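Responses to the Prikunstead school transport consultation, in plain text and CSV. Please read the section on redactions before you quote anything.

# Prikunstead School Transport Responses

This repository holds the written responses sent in when the council proposed to stop free buses to secondary schools for pupils living inside the walking distance. It covers 39 schools in Prikunstead and the villages on the Hukow side. The responses were released by the council as scanned pages in a single very large file, which was hard to search and harder to cite. They have been split up, typed out and given reference numbers here so that parents, school staff and reporters can all point to the same page.

The repository takes no position on the proposal. The people who maintain it do, and one of them campaigned against it, so that is stated here for the record. The typed text is meant to match the scans word for word whichever side the writer was on.

## Files

| File | Contents |
|---|---|
| `responses.csv` | One row per response, with the full typed text |
| `schools.csv` | School names, codes, type and nearest bus route |
| `routes.csv` | Bus routes as they stood when the consultation opened |
| `scans/` | The original pages, split by response |
| `notes/` | Transcription rules and the list of known errors |

The 3 CSV files are UTF-8 with a header row. Fields containing commas or line breaks are in double quotes. If your spreadsheet program shows strange characters where the apostrophes should be, import the file through the data menu and choose UTF-8 by hand.

## Columns in `responses.csv`

- `ref` - reference number, taken from the stamp on the first page of the response
- `sender_type` - `parent`, `pupil`, `staff`, `governors`, `parish`, `operator` or `other`
- `school_code` - matches `schools.csv`; blank if no school is mentioned
- `area` - `town`, `hukow` or `outside`
- `position` - `for`, `against`, `mixed` or `unclear`
- `form` - `letter`, `email`, `printed_form` or `postcard`
- `month` - month of receipt, where the stamp can be read
- `text` - the typed response
- `redacted` - `yes` if any part was blacked out before release
- `checked` - `yes` if a second reader compared the text with the scan

The `position` column is a judgement. Two readers coded each response separately and then compared. Where they could not agree the row is marked `unclear`, and the reasons are in `notes/position.md`. A good number of responses support the council's savings target and oppose the route cuts in the same paragraph. Those are `mixed`.

`sender_type` goes by what the writer says about themselves. A teacher who wrote as a parent is `parent`. A head teacher who wrote on school paper is `staff`, and a letter from the same head on behalf of the governing body is `governors`.

## How the text was made

Typed letters and emails were put through text recognition first and then corrected by eye. Handwritten ones were typed from scratch. The recognition step was run with Jang, a small script kept in its own repository, which straightens pages and splits them at the stamp. It sometimes splits in the wrong place when a writer has stapled a bus timetable to the front. Those cases have been joined back together where we found them.

Spelling and punctuation are the writer's own. We have not added `[sic]`. Words we could not read are marked `[?]`, and a doubtful reading is followed by the mark, as in `Tuckle[?] Lane`. Underlining in the original is shown with underscores. Drawings are marked `[drawing]` with no further comment.

Every response over 100 words was checked by a second reader. Shorter ones were sampled, and the `checked` column shows which were looked at twice. If you are going to quote a short response that has not been checked, open the scan first.
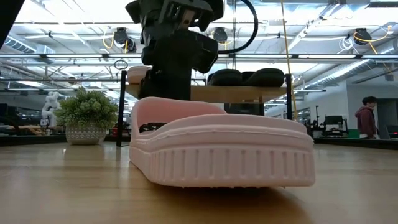

**Are responses from pupils included?**

Pupils' letters are in the files wherever the council released them, with the name, year group and home address taken out. They are marked `pupil` in the `sender_type` column.

**What about the petition?**

It is not here. The petition was handed in as a separate item and the council has released only the wording at the top of the first sheet. That wording is in `notes/petition.txt`. No signatures are held.

**Which walking distance does the council use?**

The consultation paper measured it along the shortest route it considered safe for a child with an adult. Many of the Hukow responses dispute the word "safe", mostly over the stretch by the quarry entrance where the pavement stops. The paper's map is in `scans/paper/`, and `routes.csv` has a column, `disputed`, for routes that at least one response says could not be walked.

## Redactions

The council blacked out names, addresses and anything about a child's health before release. It was not consistent. In a few places a name was removed from the top of a letter and left in the signature. We have removed those as well, and the scans in this repository have had the same parts covered. The original release is not mirrored here for that reason.

Passages describing a child's disability are sometimes cut so heavily that the rest of the letter makes little sense. Such responses stay in the data, with `[redacted]` in place of the missing text. Please do not try to work out who wrote them. In a village with one bus stop it would not be difficult, and the families did not agree to it.

If you wrote one of these responses and want it taken out, open an issue saying only the reference number. You do not have to give a reason or prove who you are. The text and scan will both be removed and the row kept with an empty `text` field, so that the numbering still works.

## Known problems

- Postcards. A local group printed 40 postcards with the same message and a space for comments. All of them are included as separate rows. If you are counting opinions you will need to decide what to do about them; filter on `form` to leave them out.
- Missing stamps. Some emails were printed without a stamp and have a reference beginning with `X`. We gave these numbers ourselves and the council will not recognise them.
- Merkisitz. The village is in the Hukow area for bus purposes but its older pupils mostly go to a school over the county boundary. Responses from there are coded `hukow` with a blank `school_code`, unless the writer names a school in the list.
- Merged schools. Two schools joined under one name after the consultation closed. `schools.csv` uses the names in force at the time.
- Operators. Bus firms sent in figures on fares and loadings marked as confidential. The council held them back, and the rows contain only the covering letters.
- Late responses. Anything stamped after the closing date was released in a second batch. It has been added, with `late` in the `ref` suffix.

The people who write to a council are not a cross-section of the people who use its buses. Families who had broadband at home and someone with a free evening are likely to be over-represented, and there is very little from parents writing in a language other than English. The consultation paper was published in English only. None of this can be fixed by weighting, as the council did not ask for the details you would need.

## Suggested uses

The data has so far been used for a parish meeting on the quarry road, a sixth-form project on persuasive writing and a page of route-by-route extracts for governors. It should also suit anyone wanting to compare how different kinds of writer argue about the same proposal.

It should not be used to claim that a given share of Prikunstead residents were for or against. It also says nothing about what happened to attendance afterwards. Attendance figures are published by school and by term, and would have to be found elsewhere.

## Citing a response

Use the reference number and the area, for example:

 Prikunstead School Transport Responses, ref. 39-H (hukow)

Adding the version tag helps, as corrections are made from time to time. Reference numbers do not change between versions.

## Corrections

Corrections are welcome, especially to handwriting and to local place names. Edit the CSV directly if you are used to doing that, or open an issue with the reference number, the words as they stand and the words as they should be. Please keep one response to one issue. Changes to `position` need agreement from both readers and can take a while, more so in August.

## Licence

The notes, codes and column structure may be reused freely with credit. The responses themselves remain the copyright of the people who wrote them. Short quotation for comment or study should cause no difficulty - reprinting whole letters is another matter, and we can't give permission for that.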